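Notebook, beverage station review, Ornby site
May, entry opened 9:15 a.m.
Subject: cold and hot cup supply, lids, straws, table layout

Purpose of entry. The station on the second floor has been using three different cups since the winter, with lids that do not interchange. The aim of this review is to settle on one cup, one lid and one straw for the whole floor before the next supply order is placed with Stojanovska. This entry records the state of the review and the points still open. Colleagues adding notes should write below the last line and mark the time.

Stock. The morning check of the supply cabinet gave 39 sleeves of the black cup, all closed, and one opened sleeve on the lower shelf. The old plain cups from Vedolden are still in the cabinet and should be used up in the meeting rooms. They should not be returned to the station, where they are picked up with the wrong lid. Straws are held in the drawer under the cabinet. The drawer label still reads "stirrers" and needs to be replaced.

Cup under review. The candidate is a black paper takeaway cup with a white diagonal band and a black plastic lid. The lid has a raised center, a sip hole and a smaller vent. For hot drinks the sip hole is sufficient and no straw is to be set out. For cold drinks the present practice is a thin straw laid beside the cup on the table, which has drawn written comments from two departments.

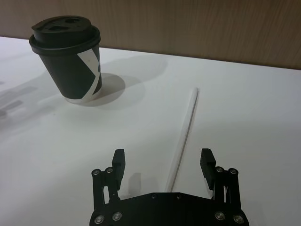 The comments concern cleanliness. A straw placed directly on a tabletop has touched that surface along its full length, whatever the time of the last wipe. The proposal is to keep straws upright in a covered holder at the back of the station and to let each person take one. The Nukel holder was requested from the supplier in April and has not been delivered. Until it arrives, a clean lidded jar will serve. The jar goes through the kitchen wash at the end of each day.

A second matter is fit. The straw should pass through the sip hole without force and should not lift the lid. This was tried at 10:40 with a cold filling. The straw went in at the first attempt and stood at an angle, which is acceptable. The lid stayed seated. With the old Vedolden lid on the same cup, the rim did not close on one side, and the combination is to be treated as unusable. A note to this effect has been taped inside the cabinet door.

Fill level. A cold drink with ice should be filled to one finger below the rim before the lid goes on. The printed card now at the station says "to the top" and is the likely source of the spills reported last month. A corrected card is in draft. The wording is as follows: Fill to one finger below the rim. Press the lid down all the way around. Take a straw for cold drinks only.

Table. The white top shows coffee rings quickly, and this is considered an advantage for a shared station. The wood-grain wall panel behind it is more difficult. Splashes on the panel are hard to see against the grain and were found by touch during the last deep clean. The panel is now on the weekly list, to be wiped from top to bottom with a damp cloth and dried at once. Spray is not to be used directly on it. Cups awaiting use should stand away from the back edge so that the joint between table and panel can be cleaned without moving stock.

Order quantity. Use on the floor is up to 700 cups in a normal month. The figure drops in July, when an order of 600 will be enough. The last straw order was far too large, and no straws are needed this quarter. The lid count does not match the cup count: 103 lids were left over at the close of the previous order, and the reason has not been established. It is possible that cups for water were handed out without lids. The next order should be reduced by the same number and the difference checked again when it closes. 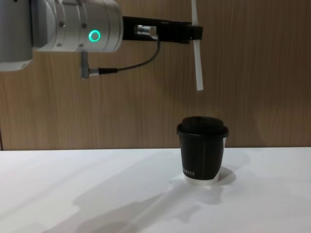 Question received from the third floor: May the black cups be used for hot and cold drinks alike, or is a second cup needed for cold?

One cup is enough for both. The black cup held a cold drink for the length of a two-hour meeting without softening at the base, and the same lid serves in each case. A separate cold cup would bring back the mixing of lids that this review is meant to end.

Open points.
Drawer label to be replaced.
Corrected card to be printed and the old one removed from the station.
Delivery date for the Nukel holder to be requested again.
Remaining Vedolden cups to be moved to the meeting rooms, together with their own lids.
Lid count to be repeated at the close of the next order.

Entry closed 3:30 p.m. The cabinet key has been returned to the front desk.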